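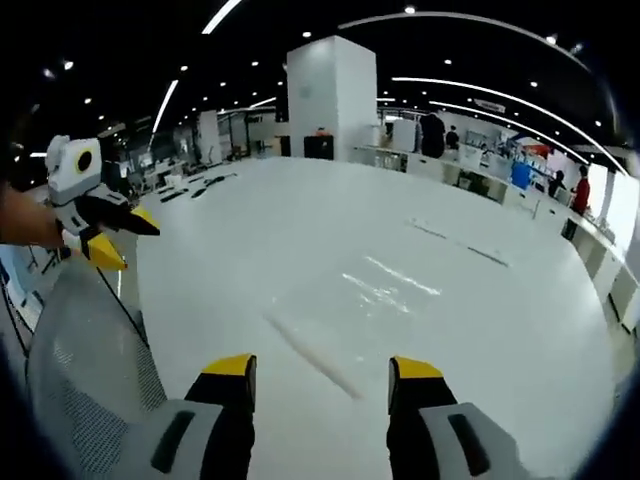 Zuletzt geändert: Fr., 27. Juni

Heute schreibe ich über unseren großen weißen Tisch. Er steht im Büro von Saithong, und seit gestern ist er endlich fast leer. Ich bin darüber sehr froh.

Vorher lag alles auf ihm: Muster, Briefe, Tassen, ein Karton von Dundano. Wer arbeiten wollte, musste zuerst schieben.

Tuấn Ung hat vorgeschlagen, dass jedes Ding einen Platz in den weißen Schränken an der Seite bekommt. Das Einräumen hat mehr als 17 Stunden gedauert, verteilt auf zwei Wochen.

Die Platte glänzt stark. Das Deckenlicht spiegelt sich darin, beim Lesen stört mich das ein wenig – am Rand neben dem Bürostuhl sitzt man nach meiner Meinung besser.

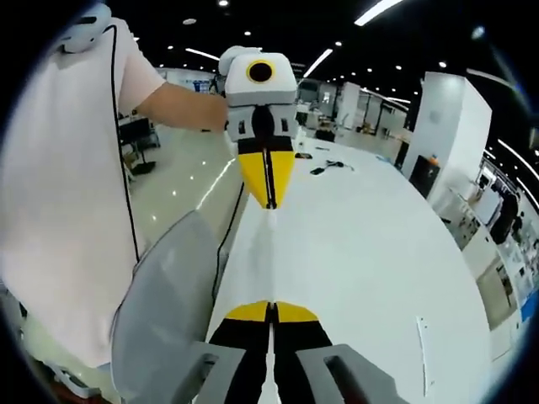
Der lange Tisch, weiter hinten noch dünne dunkle Kabel.

Die Kabel sind mein nächstes Thema. Ich möchte sie mit Klettband bündeln und beschriften. Hat jemand Erfahrung, welche Etiketten auf dünnen Kabeln gut halten?

Trinh Nghiêm meint, eine flache Schale am Tischende ist genug. Vielleicht hat sie recht – ich probiere zuerst die Schale und schreibe im September wieder.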